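Trurwood Mayoral Runoff: Your Questions, Answered With What Patience Remains

We have covered three Trurwood elections on this site and the mailbag has never been this full. Most of you want to know the same handful of things, so we put them on one page. We will keep adding to it until the vote is certified or the coffee is gone.

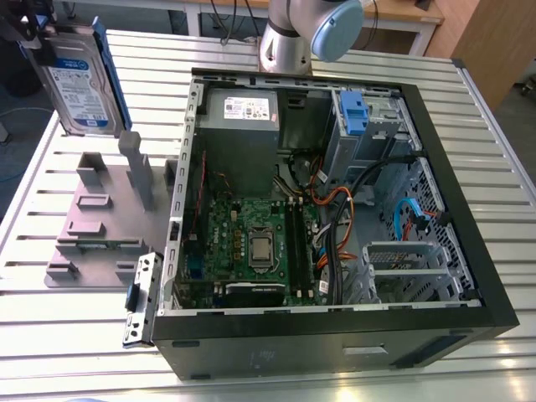
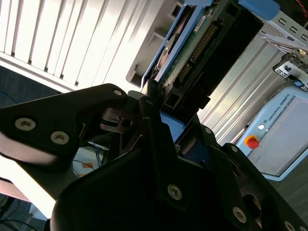
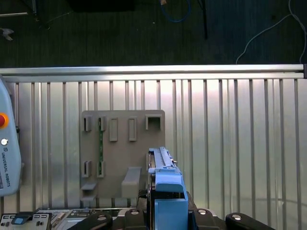 Nanami Nagano wrote in to ask why there is a runoff at all, given that Angus Mowat "plainly won, he had the most votes, I watched him give the speech."

He did give the speech. It was a good speech, and it thanked his mother twice. But the town charter asks for more than half of the votes cast, and Mowat finished short of that. So the top two go again, and everyone gets to hear about the parking garage for another month.

Who is in the runoff?

Angus Mowat, the sitting council president, and Tomoyo Yoshida, who was his deputy until the spring. Shota Onishi came in third and is out. His name will not be on the ballot, whatever the signs on Kettani Avenue still say.

Didn't Mowat and Yoshida used to be on the same side?

They shared an office, a slate and a campaign bus. Then came the Prilau contract. Mowat wanted to hand trash pickup to Prilau for four years, Yoshida voted no, and Mowat told a room full of reporters that loyalty was "a thing people used to have." They have since been seated at opposite ends of every table in town.

Will Onishi endorse anyone?

He says he is listening. He said that in the first week, too. Both camps have been to his house, and both came out describing the talks as warm. Mowat once called him "a weather vane with a law degree," so the talks must have been very warm.

How close was the first round?

Mowat led Yoshida by 2,919 votes. That sounds comfortable until you remember that Onishi's voters have to go somewhere, even if it's only to the lake.

What happened to Masaru Sekiguchi's recount request?

Sekiguchi finished fourth and asked for a recount in the Vendstead precincts. The election board turned him down on the grounds that no possible result there would move him up to third. He has called the ruling a disgrace and has promised to write a book.

I didn't vote in the first round. Can I vote now?

Yes. You need to be registered at your current address, and that's all. Sitting out the first round costs you nothing except the right to complain about it, and we have noticed people don't give that up easily.

Where do I vote?

Same place as last time, with one exception. If you voted at the Vendstead library, you will now vote at the middle school gym next door. Polls open at 7 a.m. and close at 8 p.m. If you are in line at 8, stay in line.

Can I put up a sign outside the polling place?

Not within 100 feet of the door. This also covers shirts, hats and, after what happened in August, dogs wearing bandannas.

Will there be a debate?

One, if the two sides can agree on who speaks last. Mowat's people want a coin toss. Yoshida's people want to see the coin.

Is it true that Mowat will quit the council if he loses?

He has said he won't discuss losing. His council seat isn't up this year, so he could simply go back to it and preside over meetings with Mayor Yoshida in the room. We would bring snacks.

And if it's a tie?

The charter says the winner is drawn by lot, in public, by the town clerk. It doesn't say from what. The clerk's office told us it would "use something suitable" and asked us to stop calling.

When do we get results?

Early and in-person votes should be posted the same night. Mail ballots take longer, as they did in the first round, and the lead may shift while they are counted. Late shifts are normal, and emailing us at 2 a.m. in capital letters will not speed them up.

Can I send in another question?

Please do, through the contact form. Keep it to one question, sign your name, and leave out the attachments. We have read the charter. We have read it more than anybody should.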